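Gripper fault, part two: the width reading

I said last time that I would write up the dropped plates once I had a cause. I have most of one.

The short version for those who skipped the first post: the arm picks a clear multi-well plate off the table, moves it to the reader, and brings it back. Between cycles the fingers open to a preset width and the arm returns to the approach pose. In December it began losing plates. Out of 173 logged picks, 3 ended with the plate on the table and the controller reporting a good grasp. No alarm, no retry. The arm carried on to the reader with nothing in its fingers and set down nothing, very gently.

A dropped plate I can live with. A false "holding" state is a safety matter, as the rest of the program trusts it. The speed limit is raised after the grasp check, and the door interlock on the reader is released by the same flag.

Dilek Kırmızıgül suggested the pads first. The mesh texture does pick up dust and it does lose bite. I cleaned both pads, ran the cycle again overnight, and got another false report before morning. Witold Tokarz thought it was force. We raised the closing force one step, which flexed the plate enough to disturb the wells, so we put it back.

I then stopped the program at the approach pose and went through the gripper signals one at a time from the wrist camera view, with dye in the plate so that any slosh would show up.
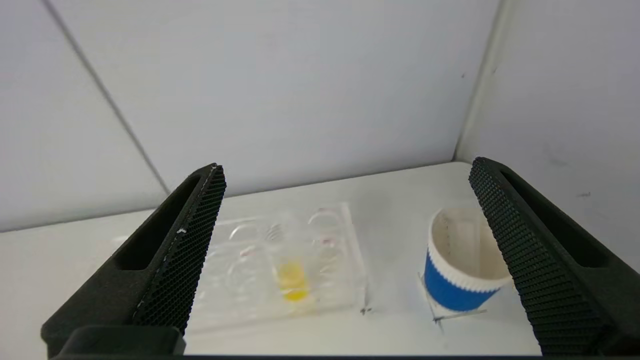
Wrist camera, fingers open over the table. Yellow dye in one well, paper cup to the right of the plate.

The camera was fine. The width signal was not. The gripper driver (Brondik, the older branch) publishes finger width at a fixed rate, but the grasp check in our Workow script reads a cached value. If the cache has not refreshed when the check runs, it compares the target against the width from the previous grasp. That one was a real grasp, so the check passes.

The wait before the check was 500 ms. The worst cache age I measured was 23 ms longer than that. It only happens when the log writer flushes at the same moment, so bench testing with logging off never showed it. I had logging off for most of the bench testing. That was my decision and it cost us two weeks.

What I changed:

The check now rejects any width sample older than the close command.
A missing sample counts as a failed grasp and stops the arm.
The interlock flag is set from its own read, after the lift.

Osaze Haruna reviewed the patch and asked why the speed limit still hangs off the first check. Fair point. It is moved as of this afternoon -- untested, so the arm stays at reduced speed for now.

Still open: why the plates slipped in the first place. The stale value explains the silence and says nothing about the drop. My guess is a small offset in the approach, with one finger touching early and pushing the plate before the other arrives. Jytte Hauksdóttir is lending me a dial indicator to check the table against the base. If the offset is there I will post the numbers.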